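From: Gerrit Chauke
To: Ridgeway local history list
Date: 27 Jan 2025
Subject: Re: Recordings from the Wornmont mill families

Dear all,

Thank you to Sibusiso for the long message. I quote only the part I want to answer, so that people who read the list on a phone do not need to scroll so much.

Sibusiso Mkhize wrote:
> We now have 14 interviews on the old cassettes and I would like to see
> them typed out before the end of the year. My question is how much we
> should correct. Mrs. Heltard's nephew speaks very fast, he goes back
> and forth between the mill and the flood, and he says "the Sonditz
> side" when I think he means the whole lower street. Should the typist
> put this right? Also, the church has asked if they can have copies for
> the reading room. I said yes in principle, but I told them I would
> first ask the list.

On the first question, my opinion is that we should correct nothing in the words. If he says "the Sonditz side," we type "the Sonditz side." We can add a note at the bottom of the page with our understanding of it, and put our initials under the note. I worked for many years with written records, and I have seen how a friendly correction becomes a fact after some time. It is possible that people of his age really used this name for the whole street. My neighbor, who grew up two houses from the bridge, uses it in the same way.

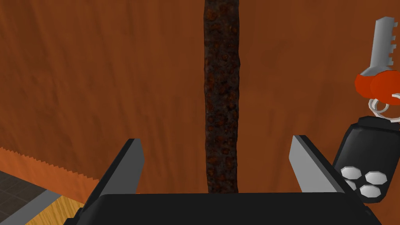 The going back and forth is a different matter. I would leave the order as he spoke it, but I would put the time from the tape in the margin every two minutes. Then a reader who wants only the flood can find the flood. We did this with the first tape last September and it took me one long evening for one side of the cassette. I type slowly, so others will surely do better.

Pauses and laughing I would mark in square brackets, but not every "um." On the first tape I typed all of them and the page became almost impossible to read. When I sent it back to the lady who gave the interview, she was a little hurt. She asked me if she really speaks like this. I took most of them out, and she signed the paper the next day.

This brings me to the church. I am not against giving copies, but I looked in the folder and the permission papers are not all the same. The older ones say "for use by the history group" and nothing else. The newer ones have a line about libraries and schools. A reading room is open to everybody who comes in, and I do not think the older papers cover this. For those people we should ask again, or ask the family if the person has died. It does not need to be a complicated letter -- half a page is enough, with a place to sign. 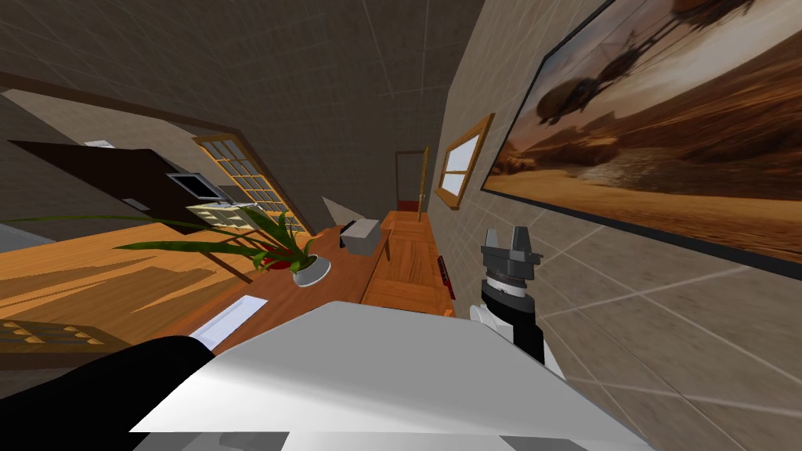 There is also the tape where a family quarrel over the sale of the bakery is told with full names. Both families still live in Ridgeway. I suggest we keep this tape and its typed pages closed for now, and give the church the other ones when the papers are in order. Sibusiso, you know both families better than I do, so please tell me if you think I am too careful.

About money: copying the cassettes to digital files will cost 700 for the full set, if we use the same man as before. He does good work, but he needs to have the tapes for several weeks, and I do not like to give him everything at once. Could we send him half of them and wait until they come back? The oldest tapes should go first. One of them already makes a noise like rain when I play it, and I stopped playing it for this reason.

Two small things more. The label on the tape from the weaver's daughter has the wrong first name, please do not copy it into the list. And if somebody borrowed the foot pedal for the cassette player, I would be glad to have it back, even without the cable.

I can take two more tapes for typing now. If others can take one each, please write to the list and say which, so that we do not type the same tape twice.

With kind regards,
Gerrit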